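Meals brought to the flat at Drosside — worth it?

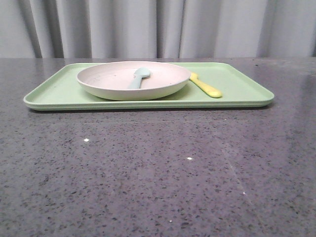

Green tray and plate, speckled grey counter

vpetek
Mum is 84 and moves into Drosside in July. The plan she's looking at includes lunch in the dining room, but having it brought up to the flat costs 4 pounds a time. Does anyone's parent pay for this?

Motaung58
Dad did for the first month. Food was fine. He stopped seeing people though, so we cancelled it.

negin_e
I disagree with that. My aunt hates a noisy dining room and eats far better in her own chair. She still goes to the film club and the garden group. Let your mum choose.

Motaung58
Fair enough, but it's easy to get used to staying in. Dad did.

gurkau
Ask if they waive the charge when she's ill. Prultholm did for my mother-in-law — four days' notice to stop it again, mind.

vpetek
Thanks all. I'll ask about illness. She says she'll try the dining room first and sit near the door.

negin_e
Get the charges in writing before she signs.

Vesna Petek (vpetek)
Will do.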